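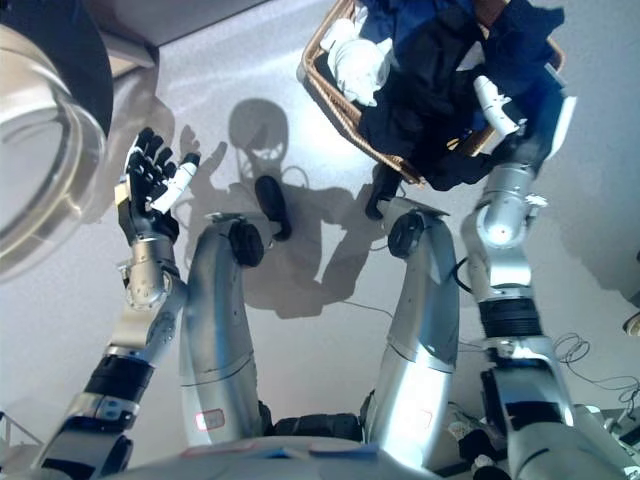 One hand in the wash basket, one hand free. Laundry, from the robot's point of view.

I've had more letters about laundry than about anything else I've covered in this newsletter, and they all ask the same thing: can I buy one yet? So I spent most of December pestering people about it, reading whatever I could get hold of and watching far too many clips of machines picking up socks (my family have stopped asking what I'm doing). The short answer is no, you can't, or at least you can't buy one I'd want to live with. The longer answer is much more fun!

Start with the basket, as it's a good place to see what the trouble is. A wicker basket heaped with clothes, dark ones mostly, navy and black with a bit of royal blue and something white crumpled down one side. You or I would shove a hand in and pull. A robot has to work out where one dark thing stops and the next dark thing starts, and then get hold of only one of them, with its fingers buried where its eyes can't follow. My mother could do it while on the phone. I once did it asleep, more or less, and dyed five school shirts pink.

The team I've been following is a small outfit called Stirkusier, who work out of a unit in Skarna and do nothing but washing. They split the job into stages: out of the basket, into the drum, out of the drum, folded, put away. The first two are coming along nicely. They told me their best run so far was 137 items moved from basket to machine before anyone had to step in, and I was properly impressed until they mentioned that a pillowcase had taken 3 goes. Folding is still slow. Putting away is barely begun, and if you've seen the inside of my airing cupboard you'll know why I sympathise.

What I liked was how much they talked about feel. Everyone goes on about cameras, but they reckon the fingertips matter more once you're up to the wrist in jumpers. Their control software, which they've named Policarpio for reasons they wouldn't share, tries to notice when the weight on the hand is wrong for one garment, and lets go and has another try. I do that too, I suppose, without giving it a moment's thought.

Over on the shop floor things are further on, and I do think people mix the two up. Skullasell have machines in a commercial laundry feeding flat sheets onto a roller all day long, 2000 of them on a good shift. But a sheet is a sheet, the lighting is always the same and there's no cat in the basket. Your kitchen is a far harder place to work than a factory, which I find oddly cheering when I'm stood in mine at seven in the morning looking for a matching pair.

So keep the pegs for now. I'm going back to Skarna when they start on duvet covers, and I've asked if I can have a go against the machine. Do write in with your bets, and tell me which chore you'd hand over first. Mine's the oven, by a mile.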